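Hilo sobre la automatización en mi trabajo. Llevo tiempo queriendo contarlo y lo voy a hacer por partes, porque cuando se habla de robots en las empresas casi siempre hablan los que los venden o los que los temen. Yo estoy en medio.

1/ Trabajo en la nave de devoluciones de Bustent, en Skendimdale. Aquí llega lo que la gente compra y devuelve: menaje, aparatos pequeños de baño y de cocina, artículos de oficina. Entré en la línea de clasificación y estuve allí varios años.

2/ El trabajo de línea era este: abrir la caja, sacar el artículo, mirarlo por todos los lados, teclear un código de estado y mandarlo a una de las cintas. En un turno normal pasaban 1.545 artículos por la línea. En enero, bastantes más.

3/ En marzo nos reunieron a los dos turnos y nos dijeron que la empresa había firmado con Hamell para automatizar una parte de la clasificación. Las preguntas fueron las que os imagináis. La primera, cuánta gente iba a sobrar.

4/ La respuesta fue que no habría despidos mientras durase el piloto. Lo pedimos por escrito y tardó tres semanas en llegar. Lo digo porque si os pasa algo parecido, conviene pedirlo el primer día.

5/ El proyecto interno se llama Khan. A unos cuantos nos ofrecieron pasar a demostraciones: hacer a mano, con pinzas, los movimientos que luego tiene que aprender el robot. Me apunté por la espalda, que ya no me daba para más cajas.

6/ El puesto es una mesa, dos pinzas negras, una en cada mano, y los objetos que toquen según la hoja. Coges, levantas, giras, dejas. Y otra vez. Una taza blanca y un cepillo eléctrico, por ejemplo, que son de lo más corriente que entra por devoluciones.
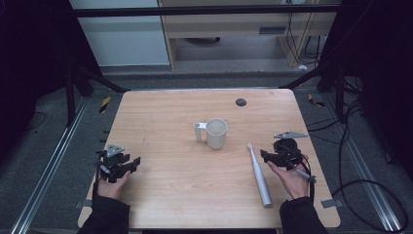

LO QUE CAMBIA EN EL CUERPO

7/ En la línea acababa con los riñones hechos polvo. Aquí no levanto peso. A cambio se cargan las muñecas y los antebrazos, sobre todo al principio, cuando aprietas la pinza mucho más de lo necesario.

8/ También se cansa la cabeza de otra manera. En la línea podías ir en automático y charlar. En la mesa tienes que estar pendiente de cada movimiento, porque si dudas a mitad, la toma no vale y se repite.

9/ Mi primera semana completa hice 283 tomas. Me rechazaron bastantes por ir demasiado rápido. Venía de un sitio donde ir rápido era lo único que se medía y me costó quitarme la costumbre.

10/ Ahora hago 542 en una semana normal y casi no me devuelven ninguna. No es cuestión de correr más. Repites menos, colocas mejor los objetos antes de empezar y sabes por dónde hay que coger cada cosa.

11/ Eso último es lo que más me ha sorprendido del puesto. Lo que yo sabía de la línea, y que no estaba apuntado en ningún lado, de repente servía para algo. Un cepillo eléctrico se coge por la parte baja del mango, con una almohadilla a cada lado, y se levanta derecho. Si lo coges por el cuello, se te gira.
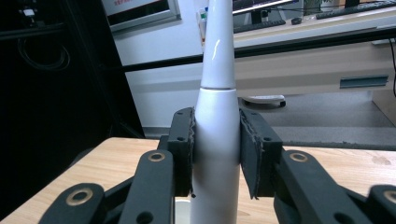 12/ Con las tazas me pasó lo mismo. La hoja de instrucciones decía que se cogieran siempre por el asa. En la línea una taza se coge como pilla, porque llega tumbada, del revés o metida dentro de otra. Lo comenté y cambiaron la hoja. Ahora hay cuatro agarres permitidos.

13/ Otras cosas las comenté y no se cambiaron. Sigo pensando que las sesiones de dos horas son demasiado largas. Hora y media con un descanso daría el mismo resultado. Está pedido.

14/ Sobre el dinero, que me lo vais a preguntar: cobro lo mismo que en la línea. El plus de productividad se sustituyó por un plus de puesto que viene a ser igual. Perdí el de nocturnidad porque solo se graba de día. A quien vivía de las noches el cambio no le compensa, y por eso varios compañeros dijeron que no.

15/ Se ha perdido también algo de ambiente. En la línea éramos nueve en fila y se hablaba de todo. Ahora estás en tu mesa con tu hoja y hablas en el café. Parece una tontería, pero se nota al final del día.

16/ La mesa hay que dejarla despejada entre una serie y otra, con las pinzas abiertas, antes de poner los objetos siguientes. Al principio me parecía una manía y ahora lo hago sin pensar. 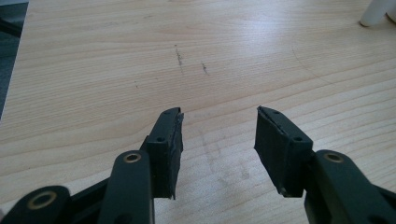 Las pinzas abiertas sobre la mesa. A las almohadillas ya se les ven los bordes gastados.

17/ Las almohadillas se van deshaciendo con el uso. Hay que avisar cuando empiezan a levantarse y apuntarlo en el parte. Es el tipo de tarea que no aparecía en la presentación y que se lleva un rato todas las semanas.

18/ ¿Y el robot? Está en el otro extremo de la nave, detrás de una valla, y de momento trabaja en una sola cinta. En su mejor turno ha clasificado 238 artículos. Comparad con lo que pasaba por la línea entera y veréis que falta bastante.

19/ Lo que hace bien son los objetos rígidos que llegan sueltos. Con las bolsas, los cables enrollados y los envases medio abiertos se atasca, y entonces va una persona y lo resuelve. Esa persona es un puesto nuevo, por cierto, y está peor definido que el mío. Unos días depende de mantenimiento y otros de clasificación.

20/ En la línea quedan ahora siete personas por turno, donde antes había nueve. Las dos que faltan estamos en demostraciones. Nadie se ha ido a la calle. Pero tampoco se ha cubierto una jubilación que hubo antes del verano, y eso también es una manera de reducir plantilla, aunque no salga en ningún comunicado.

21/ Me preguntan mucho si no me da cosa enseñarle mi trabajo a la máquina que igual me lo quita. Sí, algo. Lo he pensado bastantes veces. También pienso que la decisión de comprarla ya estaba tomada cuando nos reunieron, y que prefiero tener voz en cómo se hace.

22/ Lo que estamos pidiendo ahora: que demostraciones figure como categoría propia en el convenio de empresa, que la formación cuente para promocionar y que el compromiso de no despedir se alargue más allá del piloto. A lo primero nos han dicho que sí de palabra. A lo otro, que se estudiará.

23/ Si alguien está en un almacén donde acaban de anunciar algo así, que me escriba y le paso el listado de preguntas que llevamos nosotros a la segunda reunión. Son doce y a cinco no supieron contestarnos.

24/ Contesto mañana a lo que vayáis dejando por aquí, que entro a las seis y ya es tarde.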